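4.2 Grip Pad Inspection and Jaw Alignment

Carry out this procedure every 200 grip cycles, or after any drop of the hand-held gripper.

1. Place the utensils for the task on a covered table.
2. Check that the screws on the linkage arms are seated.
3. Close the fingers slowly and confirm that the blue pads meet evenly along their length.

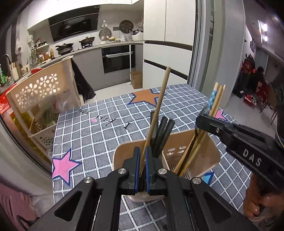
4. If the pads do not meet evenly, loosen the linkage screws by a quarter turn, realign the fingers and retighten.
5. Close the jaws on a thin plastic sheet and check for slippage.

CAUTION: Keep fingers clear of the linkage — the arms can pinch.

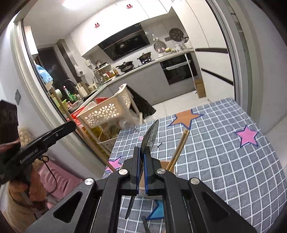 Figure 4-2. Jaws closed on a thin plastic sheet.

NOTE: Replace both pads as a pair. Order kit 832 from Mulbridge.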